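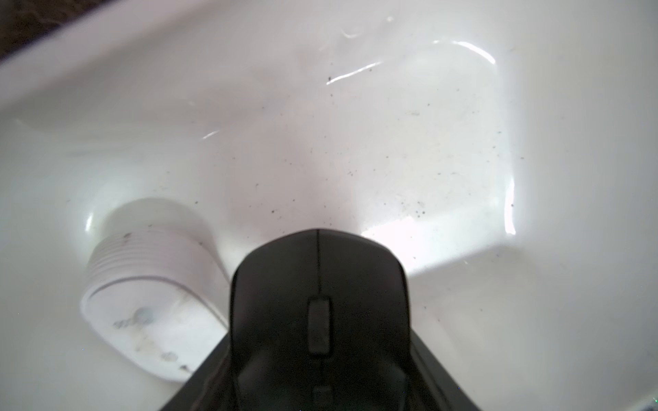

Call me when it can tidy a whole desk without a grown-up in the room, Perrine Perrin wrote under the notes from last session, and until then she'd like us to stop saying "can" and start saying "did, once." I read that out loud in class and got more hands up than I've had all term, so I threw out half of what I'd planned and we spent the hour on it.

Session 6: Can machines do chores yet?
Handout, revised 5/24/25

Start with the word "chore." When I ask you to put the stuff on the counter into the bin, I've given you maybe a dozen jobs without saying so. You decide what counts as stuff. You pick an order. You work out how to get hold of each thing, you let go at the right moment, and if something lands badly you fix it (or you shrug, which is also a decision!). A robot has to get every one of those from somewhere, either from a person who wrote it down or from a pile of recorded tries.

Part 1. Picking up

A computer mouse is a great teaching object, and I'm going to lean on it all session. It's smooth, it's domed, and it doesn't have a handle. You and I scoop it up with a palm and a few fingers and never think about it. Two stiff fingers have to find the sides, squeeze enough to hold and stay off the slope of the shell, where they'd slide. Get in too high and you're pinching a curve. Too low and you're bumping the table.

And then the neighbors get in the way. A bin with things already in it is much harder to work in than an empty one – there's less room for the fingers, and the next thing has to land on top of whatever the last one did. 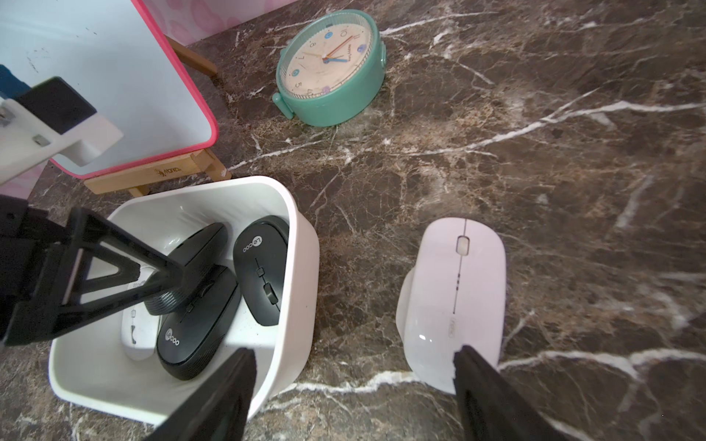

Fig. 2. A white mouse at the fingertips, with the bin right beside it.

Look at how close everything is in Fig. 2 and ask yourself which finger you'd move first. I tried it at home with two wooden spoons and I don't recommend it.

Part 2. Counting tries

We used the practice log from the Flulosberg exercise, which is on the course page. It has 637 tries in it. Of those, 159 are marked "needed help," and Josphat Mosoti asked the right question straight away: help from whom, and how long did it take? The log doesn't say. A try where somebody nudges the bin over an inch and a try where somebody does the whole job get the same mark. So before you quote a success rate at me, tell me what a failure looked like and who cleaned it up.

Inès Lecomte wants to score chores by minutes of human attention instead. I like that a lot, and I'd like two of you to try it on the same log.

Part 3. One arm or two

Shop-floor people have been arguing over this one for as long as I've been teaching. A second arm costs money and it's one more thing to crash into. But plenty of home jobs want two hands: folding, opening jars, anything with a lid. Tidying sits in between. With a setup like the one in Fig. 3, I'd want to know whether the two arms are sharing a job or taking turns, because both of them can get to the middle of the table and there are still mice lying out in front of the tray. There's a black cable in that tray too, and cables are my favorite mean trick. They don't keep their shape, so whatever you learned from a mouse won't carry you very far.
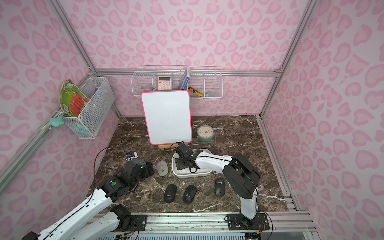
My own answer to the big question is "some of it, slowly, on a table somebody set up." Mice are a fair pick for practice and a lousy stand-in for a kitchen. Take the table in Fig. 3: it has a whiteboard on an easel and a clock toward the back, and a person would reach past those without a thought. A machine that's only told about mice still has to keep its elbows off them. Now swap in a real counter with a toaster and yesterday's mail, and you can see why I'm not selling my dustpan.

For next time

Read the Rovia chapter, up to the section on cables.
Pick one chore you did this week and write out every decision in it. One page is plenty.
Armelle Courtois has the spare copies of the log if the link is being fussy again.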